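How do you keep a worm bin going indoors through the winter?

Posted in Garden & Compost > Worms

pakaleo_pat
Hi all! I moved to Stallcombe last year and had to leave my big outdoor compost heap behind. Now I'm in a second floor apartment with a tiny balcony, and I've gone completely worm crazy. I got a starter bag of red wigglers from a neighbor in the fall, and they did great until it got cold. In January I brought them inside to the hall closet and things slowed way down. They used to get through a bowl of peelings in a few days and now the same bowl just sits there. There are also tiny white specks all over the lid. Smell is fine, a bit like a forest floor, which I love. Should I feed less, add something, or just leave them alone? And can I use the castings on houseplants now or do I have to wait for spring?

3 replies

Noreen McGrath
Oh, welcome to the best hobby in the world! I've kept worms for 30 years, in garages, laundry rooms and once under a guest bed (the guest was never told), and a closet is a perfectly good home for them.

Slowing down after a move is normal. Worms sulk. They were used to one temperature and one kind of damp, and now they have another, and it can take them a few weeks to settle. What's the closet like at night? If it backs onto an outside wall it may be a good deal cooler than the rest of the apartment. Mine are happiest in the same range I am, so if you'd want a sweater in there, so do they. Try moving the bin to an inside wall before you change anything else.

Feed less for now. I'd go down to one small handful, buried in a different corner each time, and only add more when the last lot is mostly gone. Freeze the scraps first and let them thaw on the counter - freezing breaks them up and the worms can get into them much faster. It deals with most fruit fly eggs too. Melon rind and squash guts are pure candy. Go easy on citrus and onion.
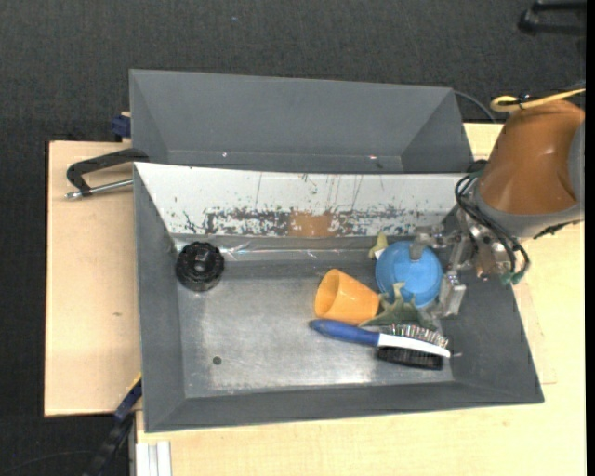

Bedding matters more than food in winter, and I can't say this often enough! Shredded cardboard, the plain brown kind, torn up and soaked and wrung out until it feels like a damp sponge. I put in two or three times as much cardboard as scraps by volume. Egg cartons are lovely. If you squeeze a fistful of bedding and water runs down your wrist, add dry cardboard and leave the lid cracked for a day or two.

The white specks are most likely mites or springtails. Touch one. If it jumps, it's a springtail, and you can forget about it. Slow, round and shiny means mites, and a whole lid of those tells you it's too wet or you've been overfeeding. Lay a slice of bread on the surface overnight, lift it out in the morning covered in mites, throw it away, repeat.

And yes, use the castings now! I scratch a spoonful into the top of each pot and water it in. My Christmas cactus has flowered like a mad thing ever since I started.

Do come back and tell us how they get on. I get far too excited about other people's worms.

celardale_tom
Agree with Noreen on the cardboard. I'd skip the bread though, it went moldy on me and made everything worse. I just wiped the lid with a dry cloth every evening and cut the food in half and the mites went away by themselves.

One thing to add, crushed eggshell. Dry them in the oven after you've baked something, then grind them as fine as you can. I use an old coffee grinder. A spoonful every couple of weeks keeps it from going sour. I weighed what I took out of my bin last year because I'm like that, and it was 82 pounds of finished castings from one household. My tomatoes were ridiculous.

Also the Marquez garden club does a worm swap in spring if you're anywhere near. It costs 10 dollars for a tub, or nothing if you bring some to trade.

stallcombe1508
mine lived in a closet all winter too, they were fine. don't dig around in there every day to check on them, I did that and they hate it

pakaleo_pat
Thank you!! They jump! So springtails, phew. I've moved the bin over beside the linen shelf, on the inside wall, and there's a bag of squash guts in the freezer. I'm going to try very hard not to peek until the weekend. Tom, is the swap for red wigglers only, or do people bring other kinds?

celardale_tom
Mostly reds, a few people bring European nightcrawlers. Bring a tub with a lid that really closes.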